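Bin Bottoms
A gallery of the insides of things, looking down

Posted 2026-08-06 by Riet Van Hecke

Every container has a good side, and it's the one in the catalog. I've spent the past two years leaning over the other one. I like the floor of a bin after it has had a working life, when the paint has given up in the places where things land and is still smug in the corners where nothing ever goes. Friends have been supportive, in the sense that they've stopped asking what I'm doing at the weekend.

The prints are up at Skurnden until the end of the month, in the long corridor between the coffee counter and the restrooms. Gitau Khaemba, who hung them, told me it was the best traffic in the building. He's right. People walk past at speed on the way in and with much more curiosity on the way out.

What I look for is simple enough. A floor with marks on it, walls that lean, light that behaves badly. I don't tidy. If a bin has things in it, the things stay, and if it has crumbs in it, the crumbs are in the show. I've rearranged the contents only once, in April, and the picture was so clearly arranged that I threw it out and went home in a mood.

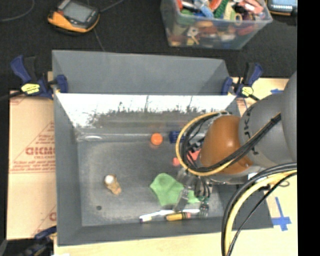

Gray is the color most bins end up, whatever they started as, and I've become a bore on the subject. There's the gray of primer, the gray of dust, the gray of a tray that was once described to somebody as "silver." A metal floor does it best, getting darker as it wears and then lighter again in patches where something has scratched it, so that the whole surface ends up looking like weather. Put one round orange thing on a floor like that, next to something dark blue, and it looks as if it's been lit for the occasion. Coral-red does nearly as well. I've tried the same trick at home with a tangerine and a baking sheet, and I can report that it looks like a tangerine on a baking sheet.

Then there's shine, which I used to fight. A glossy back wall will throw a white band across its lower part and fringe it with something dark and ragged, like grass along the edge of a pond, and for a long time I thought of this as a fault to be fixed with a piece of card. Gitau talked me out of the card. He said people will look at a reflection for longer than they'll look at a bin, and having watched the corridor I can't argue.

On the wall

These are the labels as they hang, from the coffee end to the restroom end. A few people asked for them in writing, mostly people who had been holding a cup in each hand at the time.

Flour bin, Premix. The bakery had just finished scraping it. I was asked to wear a hairnet and to hurry.

Coat check, lost items. One glove, an umbrella handle, a paperback with its cover gone. The glove was claimed the same afternoon, so this is also a portrait of somebody's bad morning.

Returns drawer, Pokport library. Dented on the left, where the heavy books arrive. The right side could be sold as new.

Parts tray, Gajewski repair shop. Washers, mostly. The owner recognized one on opening night and wanted it back, and had to be reminded that it was a photograph.

My own kitchen drawer. The second one down, the one everybody has. I've been told that this is the most frightening picture in the show.

Feed bucket. The dark ring halfway up is where the horse loses interest.

Toolbox, inherited. My uncle painted the inside green for reasons he took with him. The green has survived under the hammer and nowhere else.

Toy crate, Saturday. Photographed before the clearing up.

Toy crate, Sunday. Photographed after the clearing up. Visitors have trouble telling which is which, and so do the parents.

Mail bin, post office counter. The canvas has gone soft at the fold. I spent 50 minutes waiting for it to be empty and then preferred it with the one parcel.

Recycling box, my street. Somebody drinks a lot of tonic water. I know who, and he's been very gracious about the enlargement.

Sewing basket. Pins in the bottom, all of them pointing up.

Questions I've had in the corridor

Are they for sale? Yes. Unframed, 53 dollars, from the counter. Please don't ask the person making your coffee to explain them. The framed ones stay on the wall until we take the show down, and I'd rather not discuss what the frames cost me.

Will I photograph your bin? Possibly. I need to be able to lean over it without falling in, and the light has to come from somewhere other than a single bulb hanging right behind my head, or I get a handsome portrait of my own shadow. I have seven of those already.

Do I clean them first? I've answered this, but it's the most popular question by a distance, so again: no. One gentleman offered to clean his before I came and did it beautifully, with a wire brush, and we stood there together looking down into a perfectly even shine with nothing left to say. He gave me lunch.

Why from above? It's where the opening is.

Is it supposed to mean something? My sister thinks the series is about age. Gitau thinks it's about use. The Premix people think it's about whether their flour bin looks clean, and they've asked for a slightly darker print.

A note on printing

Everything is on matte paper. I had a test run made on gloss and hung it for a day, and between the shine in the pictures and the shine on the pictures it was like looking for your keys in a swimming pool. The matte swallows a little of the dark end, so the scratches in the blackest floors are quieter on the wall than they are on a screen. If you like scratches — and if you've read this far I have to assume you do — look at the page with the brightness turned up.

Coming next

I'm partway through a set on lids. It's going slowly. Lids turn out to be photographed from above too, and they're flat, and I'm starting to see why people prefer mountains. There's also an offer from Pokport to do the insides of the library's old card cabinets before they go to auction, which I accepted before the sentence was finished.

If you have a drawer, crate, hopper, trough or box with a bottom that has seen some life, leave a note in the jar on the counter at Skurnden. Please write your number clearly. The jar itself has a very nice scratched base, and I've already done it.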